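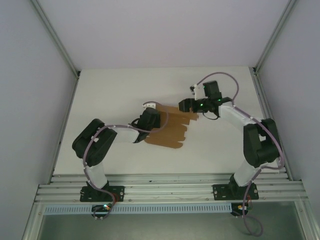

Two arms, one flat piece of cardboard, and the capital request nobody in purchasing has finished reading.

Budget season is upon us again, and with it the annual ritual in which the automation cell at Wurkonham asks for something reasonable and is offered something cheaper in a different colour. Members who follow these things will recall that last year's request ran to 41 lines. It came back with 2 approved, one of them the floor mat.

The trouble with planning for a two-armed cell is that everyone budgets for the arms. Arms are what you show visitors. The money goes out the door in cable clips, circuit boards, fingers, mounting plates and freight, none of which has ever been admired by a visitor, and all of which Tiago Arruda had filed under "sundries" until sundries overtook the training budget. He has since given each of them a line of its own, and the spreadsheet now needs to be printed sideways.

Then there is the cardboard. We had assumed that a company which receives as many parcels as ours would never have to pay for an empty box. Kam-wah Chuang has put in for 53 cartons of the same size, from the same supplier, with the same flaps. Finance asked whether the arms might practise on whatever was lying by the loading dock. They might, said Kam-wah, if Finance would care to label the results.
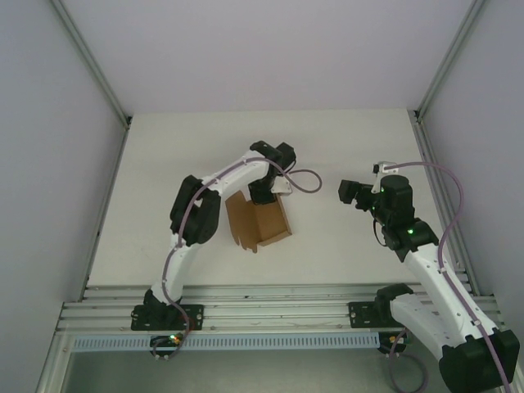 Hellbridge, August

The meeting to settle all this was held at the Hellbridge office, where the coffee is better and the chairs are worse. Three questions were on the table and we got through most of one.

Lease or buy took up the morning. Keridov will lease us a second cell on a monthly plan with service included, provided we don't move it, modify it or, as far as Nour Majali could tell from the contract, look at it for very long. Gaber will sell us one outright and leave the service to us. Nour favours buying, on the grounds that we modify everything anyway and would sooner not ask permission. Veronika Nägeli favours leasing the first year and arguing about it again in the second, which has the advantage of being what we usually do.

Spares came next. The proposal is to keep a full set of gripper fingers on the shelf for each arm and a spare cable for each side, already cut to length. The parts come to $981 before tax – less than we spent on the catering, a comparison that was made aloud and did not go over well.

Floor space was put off. It has been put off before and is getting good at it. 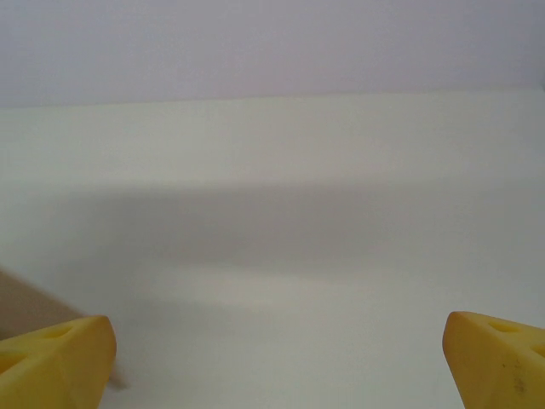 Annag Dunbar writes that we have the whole thing backwards. Spares should be the first line in the request, she says, and the second cell the last, as a cell waiting on a finger is a very expensive cupboard. She would also like it noted that she asked for a shelf two budgets ago and is still keeping parts in her desk.

It is so noted. The shelf has been added to the draft, under furniture, where it will compete with the Hellbridge chairs. Comments on the rest are wanted by August 3, 2020, and should go to Tiago, who asks that you please not send them as a photo of your screen.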